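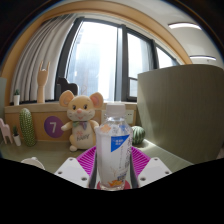
Desk clear-out, part one. I've had the same work table by the window since we moved to Ronlow, and it has turned into a shelf for things people gave me. The plush mouse with "Happy" stitched on its belly stays, bow tie and all. So does the tall green cactus next to it.

Water is the other half of this. I wanted one bottle on the desk at all times, 2,000 ml a day, written down. Sunday's total was 1,924. Close enough.

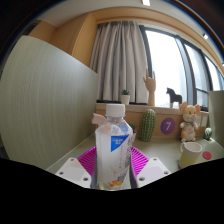 I don't refill during calls, so the low days are all meeting days. Worst one in December was the Sugden review - three hours, and I drank almost nothing.

Lionel Bickerstaff asked what I do with the empties. They go in a Clero crate under the stairs, caps on, and I take them back when it's full. Last trip was 73 bottles.

Next up is the drawer. I already know it has dead pens, two chargers for a phone I sold, and the manual for a Dritberg lamp that went to my sister.

If anyone near Ronlow wants desk organizers, I have a few to give away. Pickup only - evenings after six are best.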